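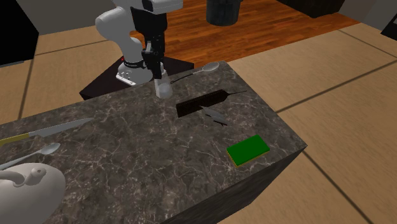
Dark stone-look counters: do you regret them?

zilapine
We're finally redoing the kitchen and I've got my heart set on a dark charcoal top with thin white veins running all through it. My husband wants plain cream. The showroom lady said dark shows every crumb, my sister has had hers for years and says that's nonsense. I cook a lot, I bake most weekends, and we have two kids who think plates are optional. Anybody living with one? Would you do it again?

Subramaniam56
Had black granite in the last house and would not do it again. Flour, toast crumbs, fingerprints, water spots, the works. I wiped that thing down before bed and by breakfast it looked like somebody had been rolling out pizza on it. Go cream, your husband is right (don't tell him I said so).

flulia_k
Hard disagree with Subramaniam56! Was yours polished, and was it solid black? Because solid black is a whole different animal. Mine is dark gray with lots of crackly veining and it hides crumbs so well that I've put my sleeve in jelly more than once. Get the honed finish. You lose the mirror look but the water spots mostly go away.

Subramaniam56
Polished, yeah. But honed shows grease, my mother-in-law has it and there's a permanent olive oil shadow next to her stove.

flulia_k
Did she seal it?

Subramaniam56
I am not asking her that.

gilang_w
Gilang Wattimena here, I used to install these. A few things from the other side of the counter. Ask to see the full slab and not the little square, the veins can look totally different over a long run. Ask where the seam goes before you sign anything. And put money into lighting - a dark top with one ceiling fixture makes the whole room feel like a cave. We had a customer spend up to 700 on under-cabinet strips after the fact and she said it should have been the first thing she bought.

irkico
Can I put in a word for laminate? Ours is 60 inches of fake marble next to the sink and people ask me what quarry it came from. Cost next to nothing. If the kids wreck it I'll cry for one evening and buy another.

zilapine
Ok this is super helpful, thank you all. Hadn't thought about the seam at all. Gilang, is honed more money? And irkico, does the edge give it away up close?

irkico
A little, at the corner by the dishwasher. I keep the toaster there.

gilang_w
Depends on the shop. Mine charged the same for both, others tack on a bit. Get it in writing either way.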